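Support Tickets Knowledge Base Release Notes Log out

Ticket: Sales tax charged at the wrong rate on out-of-state orders
Product: Mangundap Checkout, Volldale tax module
Opened: February 18, 2019
Status: Waiting on vendor

Problem
We sell packaged drinks and cleaning supplies online. Orders shipped to Hemomlow addresses get the old state rate, even though the new one took effect in November. Support says the rate table "updates itself." I have my doubts. Over 300 orders went out at the old rate.

Steps tried
1. Cleared the tax cache. No change.
2. Re-entered the ship-to zip codes by hand for 7 test orders. All came back at the old rate.
3. Checked that the items are marked taxable. They are.
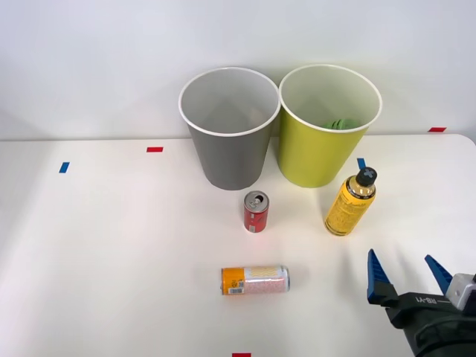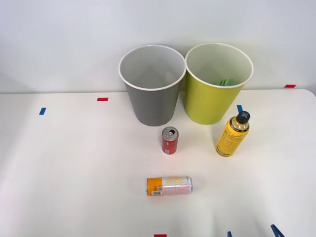
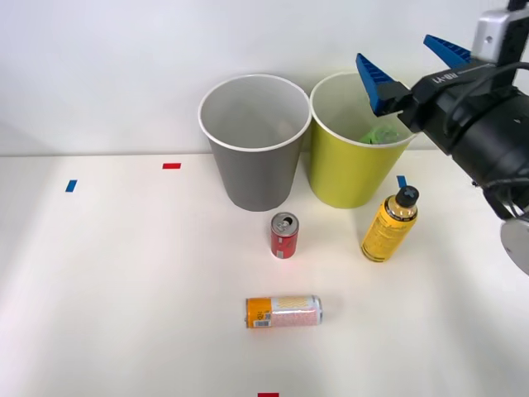 4. Turned the Volldale module off and on, as told. Five orders were right, then the next one was wrong again. I don't call that fixed.
5. Asked for the date the state table was last loaded. Got a link to the help page instead.

Vendor reply
"Wolel loads new rates within 20 days of any law change. Please confirm your nexus settings."

My answer
Nexus is set and has been since we passed the state's sales threshold. Screen 17 of your own setup guide shows the same settings I have. If the table was loaded on time, send me the load record. The state wants the difference from us, and I'm not paying it on the strength of a help page.

Next step
Ticket stays open until I see the record.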